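Gaten House Residents' Association
Minutes of the regular meeting, February 24, 2025
Place: common room, ground floor

Present: Trinity Ruiz-Ortega (chair), Mr. Rissanen (minutes), Mrs. Stoner, residents from 31 apartments. Mr. Tumeck joined during item 3.

1. Opening
The chair opened the meeting at seven in the evening. The agenda was accepted with one change: the bicycle room was moved before the garden, on the wish of Mrs. Stoner, who had to leave early.

2. Minutes of the last meeting
The minutes were approved. One correction was made: the lamp that does not work is on the second landing of stair B, and not of stair A as it was written.

3. Heating
The radiators on the top floor are still not warm in the mornings. The company has visited twice and both times found the pressure to be normal. Mr. Tumeck has kept a paper with the temperatures in his kitchen since New Year and gave a copy to the chair. He asked that the company come before eight o'clock, when the problem can be felt. The chair will write to them this week. It was also asked if the residents can get some money back for January. The chair did not want to promise this before there is an answer.

4. Household trash
The bags were discussed for a long time. Several residents on the first floor complained that trash bags are left in the hallways overnight. The house rules say that bags must be carried directly to the yard, and that every bag must be closed with a knot. Mrs. Stoner reminded that this applies also to small bags and to paper diapers. A resident of apartment 33 said that the yard door is very heavy for older people, and that this is the true reason for many of the bags. The meeting found this a fair remark.

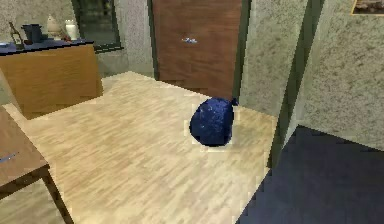 Item 4: dark blue bag, tied with a knot, on a wood floor.

Decided: a new notice will be put up at both stairs, in a friendly tone. The chair will ask for a price for adjusting the door closer. Neighbors who can help to carry bags down may write their names on the list by the mailboxes.

5. Bicycle room
There are more bicycles than places. Owners are asked to put a label with name and apartment on their bicycle before the end of March. Bicycles without a label will be moved to the cellar and kept there until summer - they will not be thrown away. Mr. Rissanen prints the labels. The question of electric bicycles and charging was left for the next meeting, as the insurance papers were not at hand.

6. Garden and spring cleaning
The cleaning day will be held in May, on a Saturday to be chosen later. The money for plants and soil is $1140, the same as last year. There was a wish for fewer roses and more herbs. Two residents were against, and the matter was voted by raising hands. The herbs were accepted for the bed next to the laundry room only.

7. Other matters
The laundry list has again been signed with names that cannot be read. Please write clearly.
A gray child's mitten was found in the elevator and can be asked for from the chair.
Mr. Tumeck asked for a second key to the attic. The chair will look who has the keys now.

8. Closing
The meeting was closed at 8:40. The date of the next meeting will be put on the board at the entrance.

Minutes written by: Rissanen
Checked by: Trinity Ruiz-Ortega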